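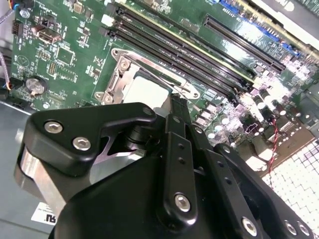
Biltdale 808 practice motherboard, socket cover fitted.

Biltdale 808 Practice Motherboard
Catalogue number 1419
Supplied by Clisdale Training Equipment

The Biltdale 808 is a full-size motherboard intended for classroom and workshop use. It is supplied to colleges, training centres and repair departments for teaching the handling and fitting of computer parts. The board is sold for practice only and is not offered as a replacement part for a working computer.

Layout
The main parts are mounted on a green printed circuit board with white printed markings. The processor socket sits within a silver bracket and is closed by a square white protective cover. A thin metal lever runs out from the socket. The long black memory slots lie parallel to one another, with small latches at their ends, and a separate expansion slot is provided for work with add-in cards. The coin-cell battery is held in a black holder and may be changed during lessons.

Suitable exercises
Fitting and removing memory modules
Opening and closing the socket bracket
Changing the coin-cell battery
Connecting and tracing cables
Naming parts from the Trorkent wall chart (sold separately)

Supply
Boards are available singly or in a classroom pack of 4. Each pack includes a printed teacher's guide, a spare socket cover for every board and a storage box with dividers. Processors, memory modules and power supplies are not included. The Roussel bench mat is recommended and may be added to any order.

Handling and care
The white cover should remain in place whenever the socket is not in use. The contacts beneath it are fine and bend easily – damage of this kind is not covered by the guarantee. Boards should be held by their edges and returned to the storage box after each session. Used batteries must be disposed of in line with local rules.

Ordering
Orders may be placed by post or through the schools desk, quoting the catalogue number. Orders for the autumn term should reach us by the end of July. Spare covers, battery holders and teacher's guides can be ordered separately.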